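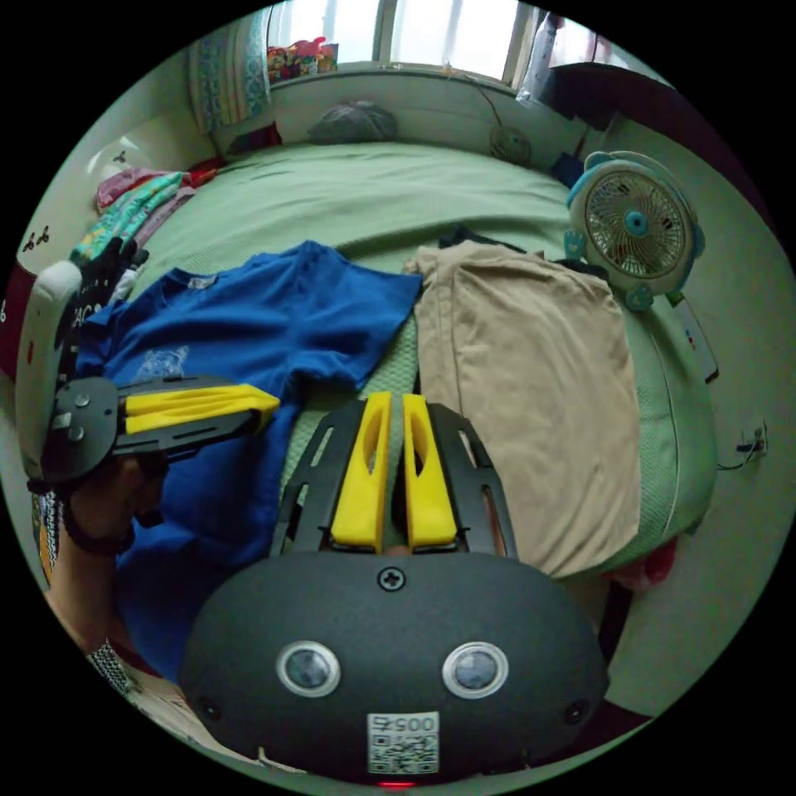 How many recordings does each member need to hand in for the folding task?
Each member is asked for 21 complete recordings, made with both hand-held grippers, before the Tuesday session.

To: Korkside Robotics Club, members' list
From: Club Secretary
Subject: Re: Folding task, recordings and return of grippers

Dear members,

Thank you for the replies received so far. The question and answer above have been placed at the head of this message for those who read only the first lines. The remainder deals with the points raised by the member whose message is quoted here.

> I have the pair of grippers at home this week and have begun on the
> T-shirts. May I check three things? First, does the garment have to be
> on a table, or is a bed acceptable? Secondly, should everything else be
> cleared away before I start? Thirdly, I let go of a sleeve halfway
> through one recording and picked it up again. Should that one be
> deleted?

On the first point, a bed is acceptable. The Drasow entry rules ask for a flat surface large enough for the garment to be laid out in full, and a made bed meets that requirement. Members should smooth the cover before they begin and should stand in the same place throughout a recording.

On the second point, the room may be left as it is. Clothes that are already folded may remain beside the one being worked on, provided that they do not lie over it. The club's entry last year was trained almost wholly on recordings made in the workshop, on one white table, and the arm performed poorly when it was given a different surface at the final. Ordinary rooms are therefore welcome.

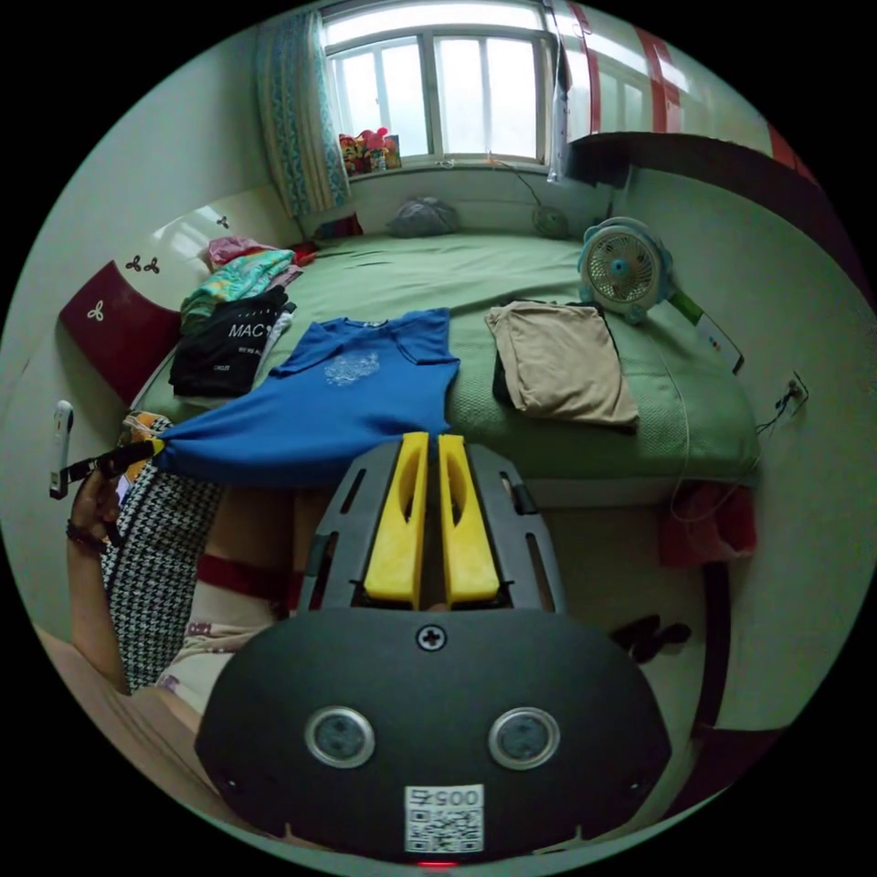

The order of work for a shirt remains as set out in the March notes. Lay the garment face up, take one corner in each gripper, and bring the sides in before folding from the hem. Sleeveless shirts follow the same order with the sleeve step left out. Please close the fingers fully on the cloth before lifting, and pause briefly at the end of each fold.

On the third point, please keep the recording. A dropped corner that is picked up again is useful material. Delete a recording only if it was stopped before the garment was finished or if one of the grippers was not switched on – the checking program, Zutlow, will reject these in any case.

The present position is as follows. The club holds 943 accepted recordings against a target of 1000, and training will begin once the target has been reached. Some 6 members have still to send their files. Those who expect difficulty in meeting the date are asked to write to the list before the weekend so that the grippers can be passed on.

Files should be copied to the Ko folder on the club drive, under the member's own initials, with beds and tables kept in separate subfolders. Please do not rename the files themselves, as the left and right recordings are matched by name.

Both grippers, the chargers and the carrying case should be returned together to the workshop. Any loose screw or worn finger pad should be reported on the slip inside the lid – members are asked not to attempt repairs at home.

Club Secretary
Korkside Robotics Club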